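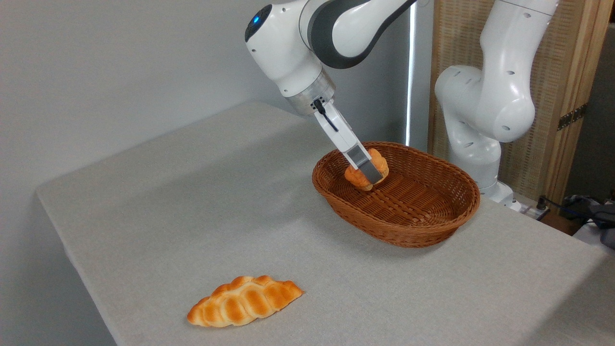
Home & Kitchen Tips

Finale Night Without the Fuss

5/24/24

It's season finale month, and my living room has been the official watch party spot for every singing and dating show my friends can agree on. I love it! I also used to miss half the show because I was stuck at the stove, so I've changed how I do things.

Everything gets cooked before the opening credits. Sliders go in the oven at 300 under foil and they'll sit there happily for most of an episode. Dips go in the small slow cooker on warm (give them a stir at the first commercial break, then leave them alone).

Popcorn is the one thing I make fresh. I use my big pot, 2 tablespoons of oil and half a cup of kernels, and I salt it while it's still in the pot – fine salt, the coarse stuff just falls to the bottom. If you only have coarse, whiz it in a spice grinder first.

Put the drinks on the other side of the room from the food. I fought this for years because my cooler looks awful, but it really does stop the traffic jam in front of the TV right when the judges are about to talk.

Got a 1000 watt microwave? Cheese sauce reheats best at half power, in short bursts, with a splash of milk.

For ballots, I cut up old cereal boxes and write the contestants' names in marker. They're stiff enough to write on in your lap, and last week we went through 17 of them. Winner picks the next show, loser takes out the trash – and I've been hauling a lot of trash lately.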